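Moving the paper out of the hall closet

When we bought the house in Mestside the hall closet came with shelves already in it, and I filled them with paper in the first month. Toilet paper, paper towels, napkins, tissues, the brown lunch bags I was sure I'd use. I have been buying that stuff in bulk for years and I have never once known how much of it we had.

In August the closet got damp. The flashing over the back door had come loose and the water ran down inside the wall and out behind the bottom shelf. I found it when I pulled out a pack of napkins and the lower half stayed where it was. Deok-su Cheon came out on a Sunday to look at it, which I appreciated, and charged me $429 to fix the flashing and replace the piece of drywall. A company in Plurcombe had quoted $1,399 for the same job plus a dehumidifier I didn't want.

So everything had to come out, and once it was out I didn't feel like putting it back the same way. I've spent the past few weeks sorting out what we use and where it should live.

The first thing I did was write down when we opened a new pack of anything. There's a pad on the side of the fridge and Kamlesh was good about it, better than me. We go through paper towels slower than I thought and tissues a lot faster. Part of that is ragweed. Part of it is that we had a box in every room and people take one whenever they walk by.

The second thing was the price. I used to assume the biggest pack was the cheapest and I never checked. At the warehouse store out on Mulcahy the big case of tissues works out a little more per sheet than the three-packs at the regular grocery when they're on sale, and they are on sale most of the time. Toilet paper still comes out ahead in bulk. Napkins I can't say, because the sheets are different sizes and I gave up. I did find a wholesale listing for a case of 1,000 lunch bags and closed the tab.

We tried cloth for a while too. Handkerchiefs are fine if you carry one and wash it, and my father did that his whole life, but with a real cold I want something I can throw out. Cloth napkins have stuck. I bought 15 plain ones in dark blue and they go in with the towels. They don't get ironed.

For tissues I've gone back to a mid-range two-ply without lotion. The lotion kind smears my glasses and I use tissues on my glasses even though you're not supposed to. The cheapest ones leave lint on everything and fall apart if you forget one in a pocket and run it through the wash. All of them do that to some extent. If it happens, let the clothes dry completely before you try to get the bits off, then shake them outside. Picking at it wet makes it worse.
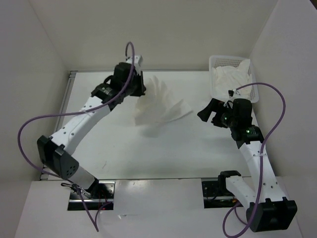 A crumpled tissue.

Storage was the last part. Toilet paper now lives in the upstairs bathroom cabinet, where it should have been all along. Paper towels are on the top shelf in the laundry room. Tissues are in a lidded bin under the stairs with one open box in the kitchen, one in the bedroom and that's it. I thought there would be complaints about the living room box going away and so far there has been one, from Akash, who was visiting.

The closet itself has coats in it now. I left the bottom shelf out so the boots can stand up and I can see the wall. I put my hand on it every time it rains - it's been dry so far, though we haven't had a long soaking rain since Deok-su was here. He said to wait until spring before painting and to leave the door open a crack when we go away.

I still have two packs of the old napkins that were on the upper shelf and stayed dry. They have pumpkins on them. We're using them up before the blue ones go back on the table.

Next I need to do something about the light bulbs, which are in three different drawers and a shoe box.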